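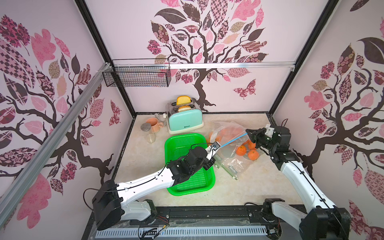
Bredstead Youth Baseball: Where We Are So Far

To: Edin Kadrić, Misach Fund
9/9/23

Hi Edin,

You asked for a page on how your money is being spent, so I'll try to keep it to a page (no promises, you've heard me talk). The summer season is done, fall ball has started, and we have 76 kids signed up, which is the most I've had since I took over the program. A lot of them had never held a bat before June!

Money first. Of the $2,000 you gave us, $700 went to helmets and catcher's gear in the small sizes. I bought the catcher's gear in two batches and the second one took forever to show up, so our 8-year-olds shared one chest protector for most of July. They thought it was great. Their moms were less sure. The next chunk was $366 for the pitching machine repair, parts and labor both. The rest is still in the account and I'd like to hold it for field time in October, when the county puts its evening rates up.

Coaching

I have five regular coaches now and a sixth who comes when his shifts let him. We dropped the long batting lines, where a kid would stand around for ten minutes to get four swings, and went to small stations instead. Way less goofing off. The hitters are making more contact off the tee, though I'll admit that against live pitching we're still swinging at everything, including a few that bounced.

The Prululach tournament

We took the 12s over to Prululach and lost two, won one. The win was against Ji, who beat us badly last year, and you would've thought it was the World Series. My shortstop cried after the second loss and then turned a double play the next morning, so I'm not worried about him.
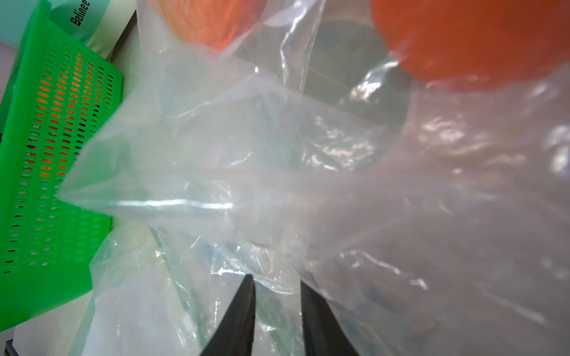
Gear storage is the part I'd grade lowest. We lost a dozen practice balls to damp in the shed, and the older mitts came out stiff and smelling like a basement. I want everything sorted by age group before winter, up off the floor. A big see-through plastic bag and a green basket would do fine for the jerseys, as long as a coach can tell there's something in there without dumping it all out on the grass. The bats need a proper rack, and I'm getting a price on one.

Still to do: finish the fall schedule, get two more coaches through the first aid class, and find somebody to fix the third base dugout bench. I'll send the receipts separately, they're in my truck.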